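Sorting bins and packing bench, Farna workshop
Photos by Nicanor Gaete

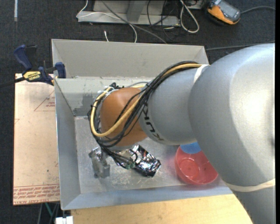 The packing bench at Farna was set up again in March after two years in the back store. It has one deep metal bin with sloping sides, a row of shelves behind it and a cart for finished boxes. Odds and ends go into the bin first: bowls, foil packages, whatever came off the shelf that morning. They are picked out one at a time and go from there to the cart.

The sloping sides keep small items near the middle. Flat packages are the slowest to pick, and shiny ones show every crease under the overhead lights. Bowls are easier if they land right side up.

We used to work from cardboard trays. They sagged after a week and the corners split. The metal bin came from Cokby and is wiped out on Fridays. Gearóid Dolan put felt pads under the feet so it would stop sliding on the bench.

Boxes are taped and labeled on the far side of the room. The label rolls are Jokura, 366 to a roll, and a roll lasts us 11 working days. Larger orders are held on the bottom shelf until the Nic Giolla van comes.

Bench height: 29 inches. The stool by the door is for anyone on the afternoon shift.

More pictures of the shelves and the cart will go up when the painting is done.

Page updated 3/31/21
Back to all galleries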